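3.2 Materials and Table Layout

The second part of the Omitz study concerns the state of a painting table between use and storage. We treat the table surface as a set of zones and record where each item lies at fixed points in a session. The items are of three kinds: brushes, paint bottles, and containers (trays and cups). Figure 4 gives two states of the same tabletop, with brushes lying on its lower half in both.

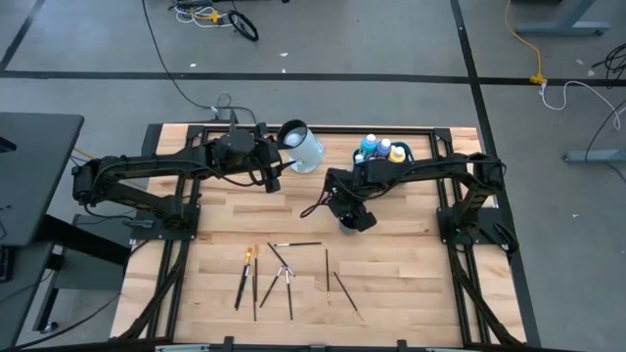
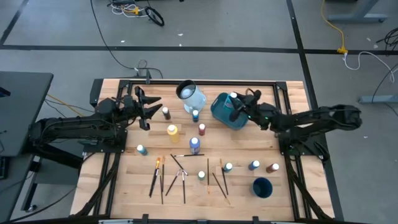
Figure 4. Two states of the worktable. First: capped paint bottles held in a dark blue tray. Second: white-capped bottles distributed across the middle of the table, with a tray near the top center.

Earlier work on shared supplies has mostly taken the container as the unit of analysis and asked whether an item is in it or out of it. This is adequate for bottles. It is less adequate for brushes, which are often left on the surface for long periods between uses and which interfere with one another when they lie at an angle. Two brushes that cross cannot always be picked up independently: lifting the lower one shifts or rolls the upper one. We therefore coded brush position and brush contact as separate variables.

Each session was divided into coding points. At each point an item was given one of four placements: contained, standing, lying free, or lying in contact. "Contained" means that the base of the item rests inside a tray or cup. "Standing" applies to bottles resting upright on the wood. "Lying free" means that the item is on its side and touches nothing except the tabletop. "Lying in contact" covers any item on its side that touches or crosses another item. Brushes leaning against a bottle were coded as lying in contact, although a stricter scheme would give them a placement of their own.

The full set consists of 70 sessions, built from 14 starting layouts with five sessions each. From these we obtained 2210 item placements. Layouts differed in the number of bottles, the number of brushes, and the position of the containers. The tabletop was the same throughout. It was wiped between sessions at the Cikville site but not refinished, and paint marks left by one session could remain for the next. We did not attempt to control for this.

Brushes were not sorted by size before a session. We considered sorting them, as is done in the Mfinanga protocol, where each brush has an assigned slot and the order of the slots follows ferrule width. The Mfinanga approach makes errors easy to detect – an empty slot identifies the missing brush – but it also fixes the answer to the question we wanted to ask, namely where brushes end up when no slot is provided. Our layouts instead specify only a zone and a general direction for the handles. Within the zone, brushes were laid down by hand and left where they fell.

Bottles were treated differently. Color was recorded for every bottle, but color names proved unreliable near category borders. Coders disagreed most often on teal against blue and on dark red against brown. Small bottles added to the difficulty, as less of the paint color is exposed below the cap. We resolved these cases by assigning each bottle a short code before the session and using the code in all later records. The color names used in this paper are for the reader's convenience and play no part in the analysis.

Tray position had a larger effect on the final placements than we had expected. With the tray near the far edge of the table, bottles were returned to it one at a time and in no consistent order. With the tray closer to the center, neighboring bottles tended to be returned in succession, and the brushes below them were disturbed more often. This second effect was strongest in layouts where a brush lay across the path between a bottle and the tray. A coding rule was added for such cases: a brush that moved as a result of contact with a bottle was recorded as displaced, and its placement was coded again at the next point.

Cups presented a separate problem. A cup can serve as a water vessel or as a holder for brushes, and the same cup may change function within a session. We coded a cup by its contents at the coding point and not by its intended use. In 28 of the sessions at least one cup changed category in this way. These sessions were kept in the main analysis, but results for containers are reported with and without them in Section 4.1.

Placement records were entered in Brirkeo and checked by a second coder, who worked from the same material without access to the first set of codes. Disagreements concerned the contact variable more than any other. From directly above, a brush passing over another can look identical to one lying beside it with the tips overlapping, and height is hard to judge for thin handles. Where the two coders could not agree, the item was coded as lying in contact. This choice inflates the contact category slightly, and the figures in Table 2 should be read with that in mind.

Correspondence: Omitz Materials Group, Cikville | © The authors | Back to top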